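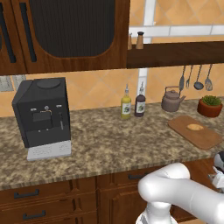
*벽 선반 왼쪽 끝에 놓인 나무 양념통 두 개와 그 아래 걸린 금속 조리 도구.*

# 소금을 바꾸면 맛이 바뀐다는 말

백화점 식품관의 소금 진열대는 해마다 길어진다. 지난 10월에 들른 매장에서는 '코자바시(Kocabaş)'라는 수입 암염이 가장 좋은 자리를 차지하고 있었다. 작은 병 하나가 8만 원은 아니지만 그런 가격을 불러도 이상하지 않을 포장이었다. 설명문에는 미네랄 89종이 들어 있다고 적혀 있다.

89라는 숫자부터 따져 보자. 들어 있다는 것과 몸에 쓸모가 있을 만큼 들어 있다는 것은 다른 이야기다. 소금의 대부분은 어디까지나 염화나트륨이고, 나머지 성분은 한 꼬집에 섞여 봐야 시금치 한 젓가락을 당하기 어렵다. 매장 직원에게 각 성분의 함량표를 볼 수 있느냐고 물었더니 본사에 문의하라는 답이 돌아왔다. 본사는 금요일까지 회신하겠다고 했고, 아직 소식이 없다.

맛은 어떨까. 식품 시험 업체 탈토브(Taltov)는 지난해 279명에게 맑은 국물 두 그릇을 내놓았다. 하나는 고급 암염, 하나는 마트의 정제염으로 염도를 똑같이 맞췄다. 둘을 제대로 가려낸 사람의 비율은 동전을 던진 결과와 별 차이가 없었다. 이 시험을 설계한 엔이쾨 데아크는 결과를 발표한 뒤 항의 메일을 꽤 받았다고 한다. "다들 자기 혀는 다르다고 하더군요. 그래서 다시 와서 맛보시라고 했는데, 오신 분은 많지 않았습니다."

물론 반론이 있다. 소금 수입상 빌햐울뮈르 에스킬센은 국물 시험이 애초에 불공평하다고 말한다. 물에 녹으면 결정의 모양도 굵기도 사라지기 때문이다. 일리가 있다. 구운 고기나 토마토 위에 뿌린 굵은 소금은 분명히 다르게 씹힌다. 다만 그것은 식감의 문제이고, 산지나 지질 연대를 내세운 광고와는 상관이 없다. 굵은 소금이라면 시장에서도 싸게 판다.

더 미심쩍은 것은 건강 쪽의 주장이다. '덜 짜서 몸에 좋은 소금'이라는 문구를 자주 본다. 결정이 성글면 한 숟가락의 무게가 줄어드니 덜 짜게 느껴지는 것은 당연하다. 그래서 한 번 더 뿌린다면 나트륨 섭취량은 제자리로 돌아온다. 업계가 인용하는 체험 후기는 1,000건이 넘는다지만, 평소 식단을 함께 기록한 후기는 찾지 못했다.

비싼 소금을 사는 일을 말릴 생각은 없다. 병이 예뻐서, 선물하기 좋아서 산다면 그것으로 충분하다. 나도 취재하며 산 한 병을 아직 쓰고 있다. 달걀프라이에 뿌리면 바삭하다. 국에는 늘 쓰던 소금을 넣는다.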